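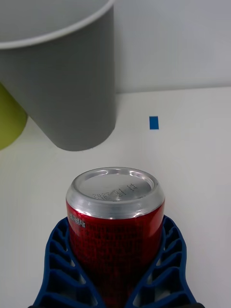

# Mettre en place le tri des déchets dans une salle de pause

La présente fiche s'adresse aux responsables de site de l'établissement d'Utgate et de ses annexes. Elle remplace la note diffusée en juin et s'applique à toute salle de pause équipée d'un point d'eau ou d'un distributeur de boissons.

*Version du 5 juillet 2024*

## 1. Recenser les déchets produits

Avant toute commande de matériel, le responsable de site relève pendant deux semaines la nature des déchets jetés dans la salle. Le relevé distingue au minimum :

- les emballages métalliques (canettes, boîtes de conserve) ;
- les gobelets et la vaisselle à usage unique ;
- les restes alimentaires, marc de café compris ;
- les ordures résiduelles.

Le bâtiment Ikonen, qui accueille 188 agents, a ainsi constaté que les gobelets occupaient l'essentiel du volume collecté, tandis que les canettes restaient concentrées aux abords du distributeur.

## 2. Vérifier les consignes locales

Les consignes varient selon la collectivité et le prestataire de collecte. Il convient d'obtenir par écrit la liste des matières acceptées et de demander expressément le sort réservé aux gobelets en carton, dont le revêtement intérieur peut compliquer le recyclage. Les canettes sont déposées vides, sans rinçage.

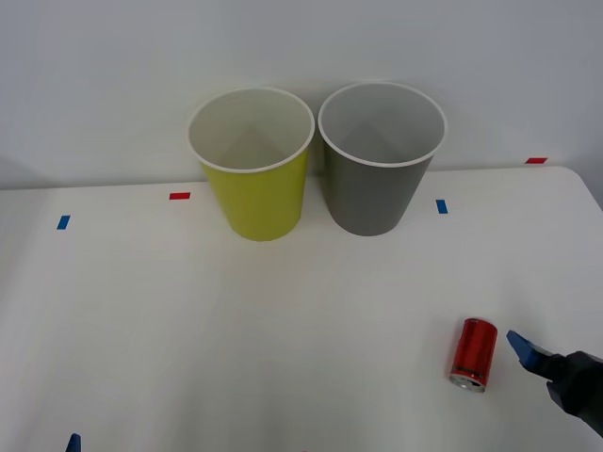

Lorsque le prestataire refuse un matériau, celui-ci rejoint les ordures résiduelles jusqu'à nouvel avis. Toute demande de dérogation est adressée au service Devesetti, sous couvert du responsable de site.

## 3. Choisir et disposer les contenants

Une salle de pause comporte au plus 4 flux. Les contenants sont regroupés en un seul point, à 800 mm au moins de la zone de préparation des repas, et ne doivent en aucun cas réduire la largeur des issues.
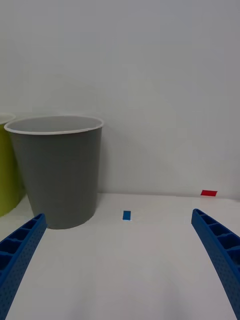

Le code couleur est arrêté avant l'achat et demeure identique à tous les étages. Les teintes retenues doivent pouvoir se distinguer de loin, y compris sous un éclairage faible. Un récipient gris voisin d'un autre jaune-vert, devant un mur blanc, offre à cet égard un contraste suffisant ; deux gris proches sont à proscrire. La couleur ne dispense pas de l'étiquetage, qui est apposé à hauteur des yeux et comporte un pictogramme.

## 4. Informer et contrôler

L'affichette type est disponible auprès du secrétariat de l'annexe Ilstead. Elle est posée le jour de la mise en service, et les agents reçoivent le même jour un message rappelant les consignes.

Un contrôle visuel est effectué chaque semaine pendant les 2 premiers mois, puis une fois par trimestre. Les erreurs de tri sont consignées dans le registre du site, sans mention nominative. Si un même flux présente des erreurs lors de deux contrôles consécutifs, l'étiquette correspondante est révisée et le contenant, au besoin, déplacé.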